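Trascombe Shared Workrooms
Room and Container Checklist, with Comments
Room: Prillbridge, ground floor
Inspection date: 9th February
Next inspection: March

Ratings used: OK / Needs attention / Fail / Not checked

1. Floor and access

1.1 Walkway from door to sink clear — OK
1.2 Mats flat, corners not lifting — Needs attention
Comment: Mat by the sink curls at one corner. Tape was put on it after the last inspection and has let go. Replace the mat. Do not tape it again.
1.3 Door closes by itself — OK
1.4 Exit sign lit — OK
1.5 Clear space in front of electrical panel — Needs attention
Comment: Folding chairs were leaning against the panel door. Moved during the inspection. A strip of floor tape 60 inches long would mark the area well enough.

2. Sink and supply cabinet

2.1 Hot and cold taps working, no drips — OK
2.2 Soap and paper towels stocked — OK
2.3 Cabinet locks — Fail
Comment: The key turns but the latch does not catch. Until it is repaired, cleaning concentrate stays in the office cupboard. The Satti order form for a new latch is in the room folder with the part number filled in.
2.4 Safety sheets present for each product — Needs attention
Comment: Sheets are missing for 3 products. The folder also has old sheets for products we no longer buy. Take those out.
2.5 Measuring cup marked "cleaning only" — OK

3. Table, containers and plant

3.1 Tabletop sound, no splinters or lifted edges — OK
3.2 Table steady when leaned on — OK
Comment: One foot was adjusted last fall and has held.
3.3 All bottles labeled with contents and date — Fail
Comment: There are two white bottles on the table, one large and one smaller, and neither has a label. This is the main finding for the room. A plain bottle has to be treated as unknown, even if the person who filled it is sure what is in it. The rule covers water too.
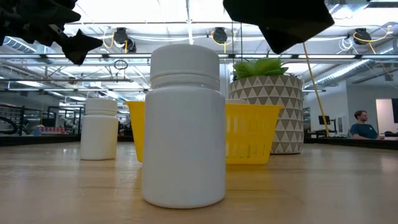 Item 3.3. Unlabeled white bottles, with the yellow basket and planter behind.

3.4 Caps present and closed — OK
Comment: Both bottles have caps. Checked by hand, and both were tight. Contents were not opened or smelled, and should not be by anyone else. Bottles go to the office for disposal if they are not claimed by the end of the week.
3.5 Bottles kept apart from baskets and general items — Needs attention
Comment: The large bottle was standing right up against the yellow basket. Anything that leaks there can get to whatever is in the basket. Bottles in use belong on the drip tray by the sink — the tray was clean and had room on it.
3.6 Baskets free of cracks and sharp edges — OK
Comment: Ran a gloved hand along the rim and the slots of the yellow one. The slots mean it will not hold back a spill, so it can't be used in place of a tray.
3.7 Planter stable, no water under it — OK
Comment: The planter with the triangle pattern is heavy enough to stay put. Lifted it to look and the wood underneath was dry. The succulent needs very little water. Please leave watering to the office, as two people were doing it in the fall and the saucer overflowed.
3.8 Planter clear of the basket — Needs attention
Comment: They are crowded together, and pulling the basket out in a hurry could drag the planter with it. A hand's width between them would do.

4. Electrical

4.1 Outlets and covers undamaged — OK
4.2 No extension cords in permanent use — OK
4.3 Outlet by the sink trips when tested — OK
Comment: Tested twice, reset both times.
4.4 Lights all working — Needs attention
Comment: One tube flickers for the first minute. Not urgent. Change it when the ladder is next out.

5. First aid and fire

5.1 First aid box sealed and in date — Needs attention
Comment: Eyewash expires in March. Order now so there is no gap.
5.2 Extinguisher gauge in the green, pin in place — OK
5.3 Emergency numbers posted — OK
Comment: The card still shows the old office extension in small print at the bottom. Reprint when convenient.

6. Actions

Before the room is next booked:
Label or remove both white bottles (3.3)
Move bottles in use to the drip tray (3.5)
Move basket away from planter (3.8)

Before the next inspection:
Repair cabinet latch (2.3)
Replace mat at sink (1.2)
Bring safety sheets up to date (2.4)
Order eyewash (5.1)
Mark floor at electrical panel (1.5)

When convenient:
Change light tube (4.4)
Reprint emergency card (5.3)

Note on labels: a roll of 200 blank Gokivow labels is in the top drawer of the office desk, with a waterproof pen. Write the contents, the date filled and your room number. Stick the label on the body of the bottle, never on the cap — caps get swapped. If the writing has rubbed off, the bottle counts as unlabeled and will be marked Fail.

Overall result for Prillbridge: room may stay in use, with recheck of section 3.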